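Besteck opens pouring and measuring sets to schools

Besteck, the maker of classroom science kits, will offer its pouring and measuring set to schools from September. The set was developed with teachers at the Xia learning centre and is meant for pupils who are new to practical work.

Each set holds clear beakers, plastic tubes and a supply of food-safe colouring, enough for 50 lessons. The exercises begin with moving coloured water from a large vessel to a narrow one.

"Pupils spill most when they rush the start of the pour," said Suqin Deng, who wrote the lesson notes. "We use a strong colour so they can see where the liquid goes, including down the wall of the tube."

A blue liquid poured from a glass beaker into an upright clear plastic tube is typical of the first exercise.

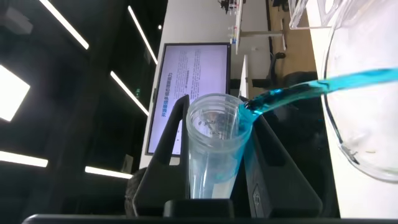

Trial lessons

The set was tried by 441 pupils in 7 schools during the spring term. Teachers asked for larger labels and a deeper tray, and both changes have been made.

Benedikt Strobel, head of products at Besteck, said replacement tubes will be sold separately.

Ordering

Schools can order through Ciltusano, which handles delivery. Orders placed before noon on Thursday are sent out the same week. Lesson notes are included with every set.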